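Last updated: November 2018
Reading time: 6 min

We use cookies to remember your settings. By continuing to read you accept this.

Flurneseck Guest House
Linen and Laundry Meeting — Minutes

Present: Torunn Tveit (chair), Định Phùng (minutes), the morning and afternoon laundry staff, front desk.
Apologies: the night desk.

1. Minutes of the September meeting

Accepted with one correction. Under "Bath mats" it should read that the mats go to the Nnaji building at the end of the week, not the towels. The towels stay here. Định will fix the copy in the binder.

2. Matters arising

The drain by the second washer has been cleared. The lamp over the ironing board is still waiting for a part and the afternoon staff are using the desk lamp for now. Torunn asked that the desk lamp be put back on the shelf at night, as the front desk has gone looking for it twice.

The sign on the linen closet door has been replaced. The old one had the wrong hours.

The lost property box was sorted. Odd socks and the like that nobody claimed have gone to the rag bin. A gray cardigan was kept back for another month in case the guest calls.

3. Colored towels

Torunn went over where we are. The white towels are going out of use as they wear, and the light colors are coming in. Farnen delivered 70 pieces in the first order, in light green and light blue, with white edging. There was general agreement that the colors are pleasant and that guests can tell them apart from their own things, which was the reason for changing.

The morning staff said the white edging shows up a bad fold more than plain towels did. When the layers aren't lined up the trim sticks out in steps, and it looks careless on the shelf even when the towel is perfectly clean. Định agreed but thought it could also be useful, because you can see at once which edge to line up with.

A loop of trim that comes away from the hem was also raised. The afternoon staff have been snipping these with scissors. Torunn asked them to stop, because the edging can run once it is cut. Anything with a loop of trim hanging goes in the mending basket from now on and gets a few stitches by hand.

Action: Định to put a label on the mending basket.
Action: Torunn to write to Farnen about the edging and ask whether the next order can be stitched closer.

4. Folding

This took most of the meeting. At the moment each shift folds its own way and the shelf has two widths of stack on it, which lean. The proposal was to settle on one fold for all the small pieces and stay with it until spring.

The fold agreed is as follows. Take hold of the two upper corners and pull the piece straight between them before it goes down on the table. Lay it flat and smooth it from the middle out. Fold the sides in so that it is three layers wide, then fold up from the bottom. The finished stack sits with the white edge facing out.

The front desk asked if the pulling straight was needed every time. The morning staff said it is, at least for the ribbed ones, which come up short on one side if they are laid down slack. Left on the record that it adds very little time once you are used to it.

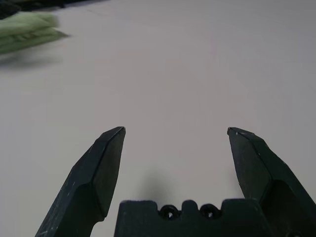
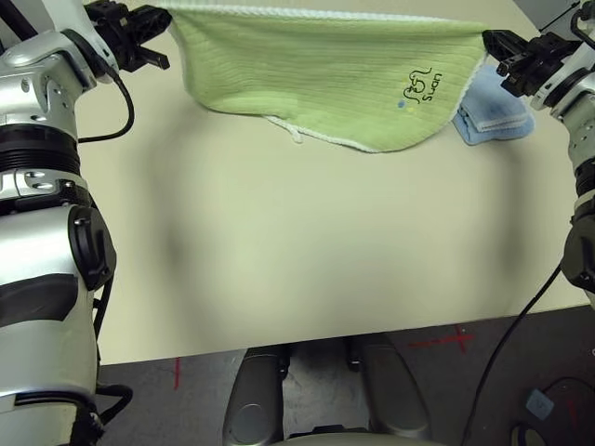

Light green with the white trim, held out by the upper corners. The folded light blue towel is on the table.
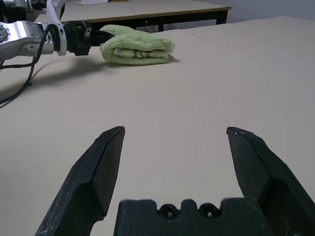
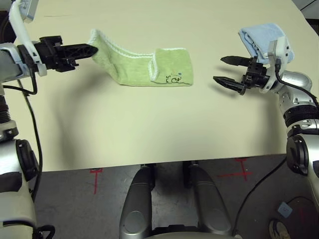 LINENS / FOLDING AND STORAGE

Item 4, continued. On the pieces with a small drawing or logo, the question was whether that should end up on the outside. The green one with the little cartoon figure was used to talk it through. With the end folded over, the drawing lies on top of the flap. Định likes this, as it makes it easy to find the right pile. Torunn would sooner have it inside so that the shelf looks the same all the way along. It was put to those present and the drawing will go on the outside for the small pieces. Plain ones carry on as before.

Agreed also that folded stacks are moved to the shelf when there are 6 in the stack, and no higher. Tall stacks have been sliding off behind the door.

5. The table

The pale tabletop shows smears. There are faint streaks on it in most lights, and the morning staff would like to know what they should be wiping it with. The spray we get from Zavivora leaves a film if it isn't rinsed. Torunn suggested plain warm water and a dry cloth after, and to keep the spray for the sink. This will be tried until the next meeting.

Clean linen is not to go down on the table until it has been wiped and dried. Coffee cups are to stay off it altogether. Torunn said she was including herself in that.

There was a short discussion of whether to buy a padded cover. The afternoon staff were against it. Cloth drags on cloth, and a smooth surface makes it easier to square up the corners. No cover will be bought.

6. Shelf labels

The front desk would like larger labels on the shelf, one color to a label, so that someone fetching a towel late in the evening doesn't pull out the whole row. Định has card left over and will make them. Green on the left and blue on the right, with the remaining white ones on the bottom shelf until they are used up.

7. Second order

The next Farnen order was put at 30 pieces, all light blue. Green is well stocked. Torunn will hold the order until she has an answer about the edging — see item 3 — and will let the front desk know the delivery date so that someone is at the back door.

The afternoon staff asked for washcloths in the same color. This depends on price and was left open.

8. Any other business

The iron is to be unplugged at the wall after use, and the cord wound loosely. It has been found wound tight around the handle while still warm.

The front desk reported a guest who asked to buy one of the green towels. We don't sell them. Torunn will think about whether we should.

The radio may stay on in the laundry as long as it can't be heard in the breakfast room.

Actions carried forward

Torunn: letter to Farnen, second order, part for the lamp.
Định: mending basket label, shelf labels, correction to the September minutes, fold instructions typed up and pinned over the table.
Morning staff: warm water on the tabletop, report back.
Front desk: keep the cardigan until it is called for.

Next meeting in the laundry at the usual time. Bring your own chair if you are coming from upstairs.

Minutes taken by Định Phùng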